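3/14/18

Quick one tonight, I have 20 things to do and none of them are this.

So we lost to Platar. Again. 265 people in the gym according to the guy at the door, which is our biggest crowd since August and naturally we picked that night to forget how to inbound a basketball. Four turnovers on inbounds passes. FOUR. I wrote them down because I didn't believe it the first time.

Final was 57 to 50-something, I lost track when Shahnaz fouled out and I started pacing. It felt like more than that. It felt like twenty.

First half was fine. Good even. Kavinda Debnath has us playing this slow half-court thing now where everything goes through the high post, and when Dilruba Miah is catching it up there it really does work. She had three assists in the first quarter just from standing at the elbow and waiting for somebody to cut. Nothing fancy. Backdoor, layup, backdoor, layup. Platar looked lost.

Then they went zone.

I don't know why we can't play against a zone. We've seen it all year. Mondal ran it at us in the fall, Wellari ran it at us twice, and every time we pass it around the outside like it's hot and then somebody throws up a three with two seconds on the shot clock. You have to get the ball in the MIDDLE. My nephew's rec team knows this.

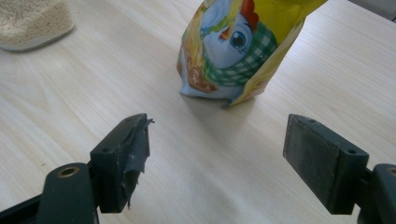
Anyway. Third quarter was where it went. They scored the first eleven points and Kavinda didn't call a timeout until nine of them were already in. I like Kavinda a lot, he's done more with this roster than anybody had a right to expect, but he hoards timeouts like he gets to take them home. Had two left at the buzzer. What for?

Shahnaz Haque picked up her fourth foul right after that and I'll be fair, it was a foul. The fifth one was not. Straight up, arms straight up, the other girl jumped into her. I was on that baseline and I saw it. The ref was at half court. But fine.

Bright spot, and it's a big one - Nazma Munshi. If you only come to one more game this year come to watch her. She's what, second season? Came up from the juniors at Citurier as a shooting guard who didn't shoot much, and now she's bringing the ball up against pressure and just not caring. Played the whole second half. There was a posession late where she got trapped in the corner, pivoted about nine times, and found Filipa under the basket with a bounce pass through two people. I yelled so loud the lady in front of me moved seats.

Filipa missed the layup. Of course she did. But the pass!

Speaking of Filipa Sequeira. People were on her pretty hard in the comments after the Wellari game and I want to say something about that. She missed most of last season with the knee. She's playing 2 positions because we have no backup center. She's giving up four inches every night and still boxing out and still running the floor. Yes, the finishing around the rim is rough right now. Yes, the free throws. I have eyes. But who else is going in there? Exactly. Give her the summer.

What we need, in my opinion which is free:

A backup big. Any backup big.

One set play against the zone that isn't "pass it and hope."

Somebody besides Nazma who can dribble left.

Timeouts. Use them.
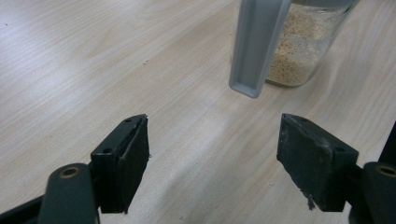
Tabletop with fine grain, gripper fingers in front.

Standings wise it isn't a disaster. We're still in fourth, Mondal lost too, and if we take care of Wellari at home then the last game doesn't matter for making the playoffs, only for seeding. If we lose to Wellari it gets ugly and I'll need a calculator. I did the tiebreakers on the bus and got two different answers, so don't ask me yet.

Oh and the travel fund. We're at 3,710 as of this morning, which covers the bus for the first round if there is a first round. Thank you to everybody who put in, especially the ones who put in after a loss. There's still a jar at the merch table. Coins are fine, somebody left a bunch last time and they spend just the same.

A couple of you asked if I'm going to do player grades again. No. I did that once, and then I ran into Dilruba at the grocery store the next day and had to look her in the face over a C plus. Never again. She was nice about it too, that made it worse.

Practice is open this week if anybody wants to stop in, just use the side door and keep off the court in street shoes, they redid the floor and they are serious about it. I'll be there for the second half if I get out of work on time.

OK going to bed. More before Wellari, probaly.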